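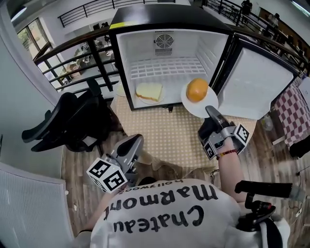

Bar fridge rebates open to all units

The Hollbridge residents' association has extended its fridge rebate to every unit in the Kimow and Xolalpa buildings. Until February it covered the ground floor only.

Residents who replace a bar fridge more than ten years old can claim $90 toward a new one. The old fridge must go to the Bridevport transfer station, and you'll need the drop-off receipt. Limit of three claims per household, including any fridge kept in a garage or storage cage.

If you're keeping the one you have, check the door seal and set the dial to hold 3 degrees. Leave a gap behind it for air -- a hand's width will do -- and defrost before the ice gets thick.

There is about $1,020 left in this year's fund. Claims are paid in the order they come in. Forms are in the laundry room and go to Evaristo Quintero, unit 3, or through the office mail slot.

Posted 2018-06-06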